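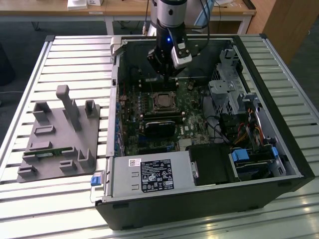
Episode Length

The shift began with the retention lever. The operator read the step from the sheet taped beside the monitor, put both hands on the leader arm and pressed the pedal. A tone sounded. From that point everything the arm did would be kept.

The task was written as a single line: take the memory module from the fixture, seat it in the board, release, withdraw. The line had been longer in January. Each revision had removed a word, and with each word the people upstairs at Kavum had found a new way for two operators to do the same thing differently. The current line allowed one approach, from the fixture side, with the wrist level.

The operator brought the gripper to the fixture, closed on the module by its short edges, and lifted. The wrist camera showed the gold contacts as a bright band, then the edge of the case, then the slots. There was a point on the way where the module blocked the view of the slot it was meant for. At that point the operator always slowed down. The module went in at one end, then the other. The latches closed. The operator released, withdrew, and pressed the pedal. A second tone.

Keep or discard. The operator pressed keep.

The quota was 200 kept episodes per task, per operator. The operator had no objection to the figure. It divided well into shifts. What it did not divide into was the state of the hands, which were steady until the first break and less steady after the second. The logs recorded joint angles, gripper width, motor current and two camera streams. They did not record hands. In the plots, though, the hands were easy to find. Before the break the path was a smooth curve. After it the curve had a small hook near the slot, where the operator had started low and corrected.

The training group had asked about the hook on Thursday, by message.

"Is the late correction intentional?"

The operator had typed several answers and sent the shortest. "No."

"Do you want us to filter it?"

The operator had asked for time to think about that. It was now the following shift and the message was still open in a corner of the screen.

The policy trained on the earlier batch was named Udorance, after nothing the operator knew of. It ran at night on the same table. In the morning there was a report: attempts, seated, not seated, stopped. The report included clips, and the operator watched them before the first episode, with the sound off and a coffee. The guidelines said not to. Operators who watched the policy tended to imitate it, and a policy trained on people imitating it got narrower every round. The operator had read the guideline and signed it.

In the clips, Udorance lifted the module cleanly. It crossed to the case. At the point where the module hid the slot, it slowed down. It had no reason to slow down. Its estimate of the slot position came from a frame taken before the lift, and that estimate did not get worse with speed. It slowed because every one of its examples slowed. Then it went in low, and corrected, with a hook.

The operator had played that clip 5 times.

The day's work went on. Episode, tone, keep. Episode, tone, keep. Once the module slipped in the jaws and landed across the board, and the operator pressed discard before the second tone had finished. Then the operator sat for a moment with a foot beside the pedal. Discards went to a separate folder. The folder was emptied at the end of each week to save space.

After the second break the hook came back. The operator watched for it, which made it larger. The next episode was worse: the module met the slot at an angle, one end rode up on the latch, and the current trace climbed toward the limit. The operator backed off by a few millimeters, leveled the wrist, waited, and tried again. It seated. The whole thing had taken more than twice the usual time.

Keep or discard.

By the task sheet it was a discard. One approach, wrist level. The operator looked at the two buttons on the screen. In the last report there had been a clip in which Udorance met the slot at that same angle, with one end up on the latch. It had pushed. The current had climbed, and the controller had cut power at the limit. The arm had stayed there with the module half in until someone came in and freed it. There was no example anywhere in the set of a person being in that position and getting out of it. There had been such episodes. The operator could remember making them, and remembered the folder.

The operator pressed keep, and in the notes field, where people usually wrote nothing, typed: "Jammed at first contact. Backed off. Seated on second try."

Then the operator opened the message from Thursday.

"Don't filter the hook," the operator wrote. "Please also stop emptying the discards until someone has gone through them. Some are recoveries."

The reply came before the next episode was over.

"How many?"

The operator did not know and said so.

"Bassi site throws theirs out too," the training group wrote. "So does Besley. Will raise it. Can you do 400 on this task instead of 200, half of them starting from a bad contact?"

The operator read this twice. A bad contact on purpose was harder than a good one. It would have to be placed slightly wrong, in a different way each time, and then put right as though it had been an accident. The hands would be useful for that, after the second break.

"Yes," the operator wrote. "New task sheet?"

"We'll add a line."

The operator returned the module to the fixture, checked that it was square, and put a foot on the pedal.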